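Nunano presents Velley, a colour matching game for the table

PRESS RELEASE, for use from January

Nunano, a small maker of table games, presents Velley, a matching game with coloured dishes and sticks. It is made for families, after-school clubs and day centres, and it can be played on any flat table without a board.

The idea is simple. Every dish is round, shallow and half transparent, and it has a partner in the same colour. Inside the dish lies one short straight stick, also in this colour. The players mix the dishes on the table, take out the sticks, and then bring everything back to its right place. A game takes 14 minutes when the sand timer is used.

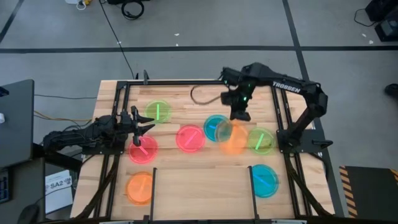

Colours which are easy to tell apart

The basic set uses green, red-pink, blue and orange. "We wanted colours that a person can name without thinking," says Elvira Tello, who designed the game. "In our first version there was also a yellow, and it was too near to the green in the evening light. So we took it out, with some regret."

The dishes have a low raised rim, and the light collects in it - on a pale wooden table the colours look especially bright. A tablecloth can be used too, but Nunano recommends a plain one. 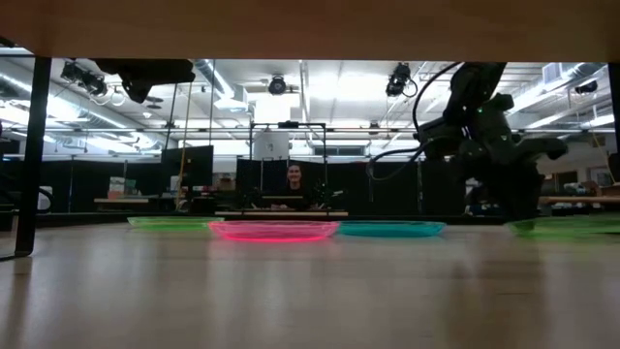
The rules are printed on one folded sheet. In the quiet version each player works alone and nobody speaks. In the quick version two players sit opposite each other and reach for the same colour, and a stick which falls out of its dish goes back to the middle. There is also a version for one person, written by Lucyna Sikora, who tested the game with older players at the Walczak day centre.

The first production is 500 sets, and 200 of them are kept for schools and clubs. These can order directly from Nunano and receive a spare bag of sticks with each set. Other customers will find Velley in the Fleltitz shops.

Velley is not suitable for children under three years, as the sticks are small.

Contact for the press: Igor Urbańczyk, Nunano. Review sets can be requested by post or by telephone, every weekday until 2 pm. Please write the name of your newspaper or magazine in the request.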